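About Us

Hi, I'm Sumeya! I run Lengyel Language School with Mitiku Lencho, who was my very first teacher-trainee and now knows more about our timetable than I do. We teach evening and daytime language classes to grown-ups above the old bank building in Remberg, and we've got a second, smaller classroom over in Ukivden for people who don't fancy the drive.

How we got started

I moved here with decent grammar and no idea how to talk to anybody. I could fill out a tax form in English but I couldn't chat with the woman at the bakery, who talked fast and called everyone "hon." The classes I found were all worksheets. Lovely worksheets, very tidy, and I'd go home having said maybe two sentences out loud the entire evening.

So I started a conversation table in my kitchen. The first night we were 13 people on eight chairs (my neighbor sat on the cooler) and we talked about soup until almost midnight. I'd planned something on the past tense and never got to it. Mitiku was there that night, complaining about how long his mother's lentils take, and by the next July the two of us had signed a lease and painted the walls a green we both regret a little.

What we teach

English is our biggest program, from complete beginner up to the level where you're arguing about movies. We also have Amharic, Spanish and Hungarian. Hungarian surprises people! I had a Hungarian landlady once, a Mrs. Lengyel, who let me use her front room for lessons when my kitchen got too small and wouldn't take a penny for it. The school is named after her, and it seemed only right to have her language on the list.

Groups are small and they stay small. We split a class before it gets so big that the quiet ones can hide in the back. I was a quiet one, so I know all the good hiding spots.
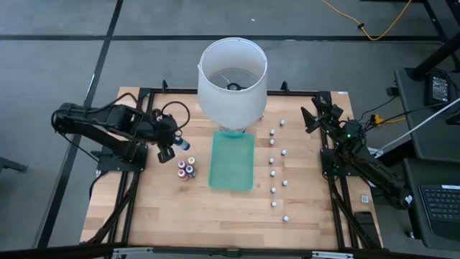

Little bottles with colored caps 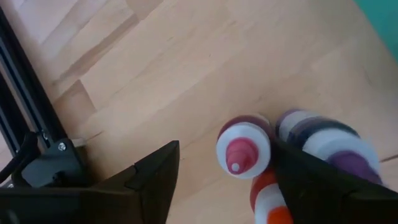
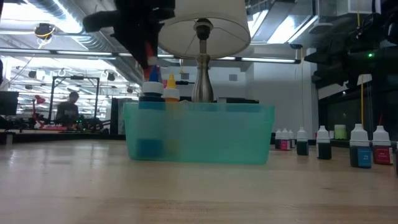

What a class is like

You'll talk in the first five minutes. I know that sounds scary and I'm sorry, but it really does get easier after the second week. We usually open with something small, like what you ate or what annoyed you on the bus, then we move on to the main piece of the lesson, which might be a phone call or a recipe or a letter from a school that none of us can make sense of. Grammar comes in when somebody needs it. Mitiku loves a grammar chart and will draw you one at the slightest excuse, so if that's how your brain works, take his group.

There's a tea break halfway through. You have to speak your new language at the tea break. People grumble about this rule more than any other and then it's the part they tell their friends about.

Homework is short. Mostly it's things like asking a stranger for directions to a place you already know how to find, or leaving yourself a voicemail.

The lending library

Our hallway has turned into a library, sort of by accident. A student moving away left us her novels, then someone else did the same, and now we're at around 400 books in more languages than we teach. There's a notebook on the shelf where you write your name and what you took. Please do write it down! The second volume of my favorite family saga went out over a year ago and I'd dearly like to know how it ends.

Lamau evenings

Once a month we hold what we call a Lamau. It's a made-up word from a beginner class, where a student couldn't remember "potluck" and said it with such confidence that it stuck. Everybody brings a dish and has to explain it in the language they're learning, and the rest of us ask nosy questions. Families are welcome, and kids always pick up the words faster than we do, which is a bit humbling.

Who comes here

Nurses, bus drivers, a retired couple planning a long trip, people who married into a family and want to follow the jokes at dinner. Our youngest regular is 28 (sorry, we don't teach children yet, we get asked a lot) and I won't tell you how old the oldest is, partly for fear of her finding out.

Come sit in

Your first class is free and you don't have to sign up ahead. Come up the stairs, second door, the one with the bell that sticks. Push it hard. If you're not sure about your level, come at 6 p.m. before the evening groups start and have a chat with me or Mitiku, and we'll find you a seat.

Ukivden classes are mornings only for now. Parking there is easier, the coffee is worse.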